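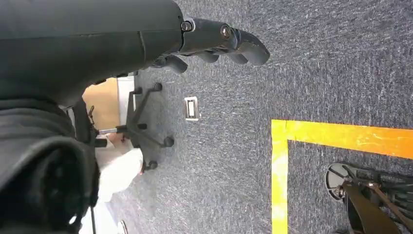 Carpet on the workshop floor, with the lighter streaks and scuffs.

Notebook, Plodside workshop
July, started 9:40 in the morning

Wall clock from Kasatitz, job 333. We call it Filip after the name scratched inside the door. Continued from the previous page.

Rate is still not good. Since I put the movement back in the case it loses up to 20 seconds per day, and the loss is not the same each day. On the test stand, without the case, it was almost perfect. So I do not believe anymore that the fault is in the escapement. I cleaned the pallets two times already and I don't want to touch them again without a good reason.

Things I checked this morning:

Suspension spring. No kink, no rust. The upper block sits a little loose in its slot, I can move it sideways with a fingernail. I made a thin brass shim and fitted it. The play is now gone, but the shim is ugly and I would like to make a nicer one.

Crutch. It touches the pendulum rod with too much clearance on the left side. I closed the fork slightly and put the smallest drop of oil. This is the Gonex oil, the thin one from the new bottle. The old bottle has become yellow and I wrote "do not use" on it.

Case. I think this is the real problem. The back board has a crack along the grain, from the lower hook almost to the seat board. When the pendulum swings, I can feel the movement with my hand on the side of the case. It is very small but it is there. If the case moves together with the pendulum, the clock loses energy and also the rate becomes unstable. Saadet said this already last month and I did not listen enough.

11:15. Saadet Kocabaş came to look. She put a shallow glass of water on top of the case, and the surface was trembling with each beat. Very simple test, I should remember it. We then pressed the case to the wall with two wooden wedges at the bottom, and the trembling became much weaker. It did not disappear completely.

We discussed how to repair the crack. My idea was a batten screwed behind the board. Hers was to open the crack with warm hide glue and clamp it, with no screws, so that the next person can undo it. I agree with her. The board is old softwood and it will not like screws so near to the hooks. Also the customer asked for as few changes as possible, this is in his letter.

Glue-up, 14:00. Movement, weights and pendulum out, case lying on its back. Weights are on the lower shelf, wrapped in the gray cloth. I warmed the crack with the hair dryer, not too close, and worked the glue in with a palette knife from both ends. It closed well in the middle. At the lower end there is a step that I could not press flat, even with the second clamp. I will scrape it only if it disturbs the hook. Squeezed-out glue was wiped with a warm damp rag.

Leave in clamps 12 hours at minimum. Better until tomorrow after lunch — the air is humid now and this glue was slow also on the mirror frame.

Beat. Before I took the movement out I listened again and it was uneven, the tick longer than the tock. Probably this comes from my bending of the crutch. Must be set again when the case hangs straight. Please don't adjust it before then, it only makes confusion.

Pendulum bob. The rating nut has a damaged thread over two turns. It still holds, but it jumps at one place. I will look for a tap in the left drawer. If it is not there I must ask Saadet, she borrowed the small set for the barometer.

Cost, so that I don't forget: estimate to the customer was 2,000 including the dial, and the dial is not begun. The numerals only need cleaning. I don't want to repaint the worn one, he should decide.

To do when the clamps are off:
— hang the case, check with the plumb line in both directions
— water glass again, first without wedges
— movement in, set beat, then leave it running
— compare rate every morning at the same hour and write it on the card, not on loose paper
— order suspension spring as spare, same width

17:30. Looked one more time at the glue line. Still soft at the lower end. Clamps not moved.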